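Rindasero Community Pantry
Progress report to the Postach Fund
27 September 2026
Prepared by Hilkka Turunen

Opening hours and use

The pantry has been open four afternoons a week since June. In that time we gave out 1296 food parcels, against 989 in the same stretch last year. Most of the rise comes from households on the east side, where the bus now stops outside our door. Parcels for single people went up more than parcels for families — we had planned for the opposite and had to change the standing order with the wholesaler.

Supplies

Lappalainen still provides the dry goods at cost. Rice and tinned fish ran short twice in the summer and we bought replacements at shop prices, which took the food line over budget by 60 euros. Fresh vegetables come from the allotments and will tail off from now on. Vilho Nieminen has asked two growers whether they can store potatoes and swedes for us over the winter. One has agreed.

Storage

The second fridge paid for by the grant was delivered and is in use. The shelving was late. Skenerus sent the wrong brackets, took them back and sent the right ones, and the back wall is now fitted out. The old shelving went to the school. We still have damp in the corner by the drain and the landlord has been told in writing.

Delivery to homes

Home delivery started as a trial for people who can't carry a parcel. Kauko Salminen drives the route. Petrol costs are lower than we put in the bid, but the round takes longer than planned, mainly because of stairs. We would like to move the unspent petrol money to a second trolley and ask for your agreement to this.

Next period

We will repeat the user survey, with a shorter form. The first one had too many questions about cooking equipment and many people left them blank. We also need to settle the winter hours, as the hall is wanted for evening classes.

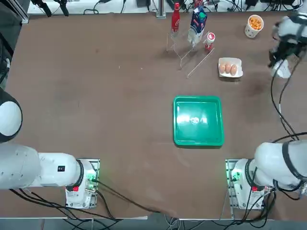
Fumiko Sekiguchi replied that the petrol money could go towards the trolley, provided the receipt came in with the next report, and asked for the winter hours as soon as they were fixed.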